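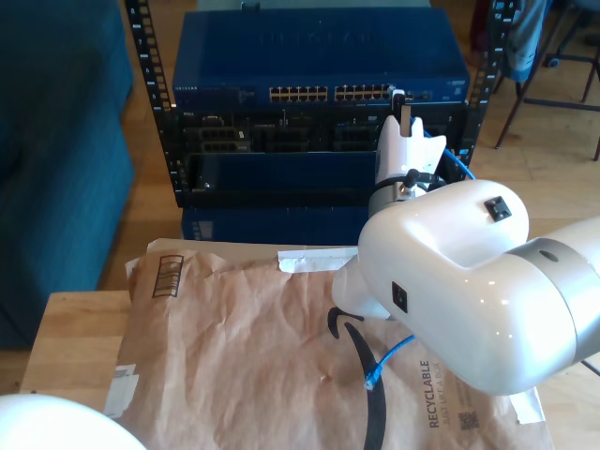 Crimping solid-core cable: which plugs are you using?

patchbay_pete
Posted June 30, 2019

Rewiring a two-storey office in Jollham. The fixed runs are solid-core Cat6 with 23 AWG conductors. The client has asked for plugs crimped straight onto the ends at the rack, with no patch panel. I have a bag of Vusico plugs left over from another job, but the bag doesn't say whether the contacts are for solid or stranded. Out of 21 ends so far, 2 failed on the tester with an open on pin 6. Same tool throughout. Is it the plugs or me?

ohmward
Same pin both times points to the tool or to how you are dressing the pairs. Pin 6 is half of the split pair, so that conductor has to cross over to get to its slot and is often left short. Cut one of the bad plugs off and look at it end-on. If you can't see copper at the front face in position 6, it never reached the contact.

greycabinet
Wrong question, in my view. Solid-core belongs on a punch-down block. Fit a panel, terminate once, and use factory patch leads to the switch. A plug on solid-core works until somebody moves it a few times.

patchbay_pete
I did quote for a panel. They declined it.

greycabinet
Then quote again with the cost of a return visit next to it.

tern_and_co
I disagree that it is always wrong. Plugs on solid cable are normal for ceiling access points and cameras, where the lead is fitted once and left alone. The contact needs to be the type that straddles the conductor, usually with three prongs. The two-prong type is meant to pierce between strands and will push a solid core to one side. Put one of the Vusico plugs under a magnifier and you will know which you have.

ohmward
Also check the conductor size against the plug. 23 AWG with thick insulation won't go into a plug made for Cat5e. If you are having to force the wires in, that is the reason.

patchbay_pete
Looked at both points. The contacts are three-prong, so suitable for solid. On the two failures the conductor at pin 6 stops short of the end. Insertion is tight as well. I have been trimming flush and then pushing hard, and I think that one is buckling inside the plug.

lowvoltage_lin
Try the Lisetti plugs with the separate load bar. You thread the wires into the bar, trim them square, then slide the whole thing home. Slower per end, but I get very few rejects. Avoid the pass-through type unless your tool has a sharp blade. A dull one leaves copper tails at the front.

tern_and_co
Load bars are fine, but keep the untwisted length short. Some people straighten far too much cable to make threading easier, and then the crosstalk figures suffer. A wiremap tester won't show that.

greycabinet
Which is another argument for a panel.

ohmward
Not really. You can untwist too much at a panel as well.

patchbay_pete
Ordered a bag of the load bar type. I'll redo the two bad ends first and report back in July. Any view on the Xiong crimp tool?

lowvoltage_lin
Had one. Fine on 8P8C, but the die was slightly off centre and the outer pins sat high. Check the contact height after the first crimp.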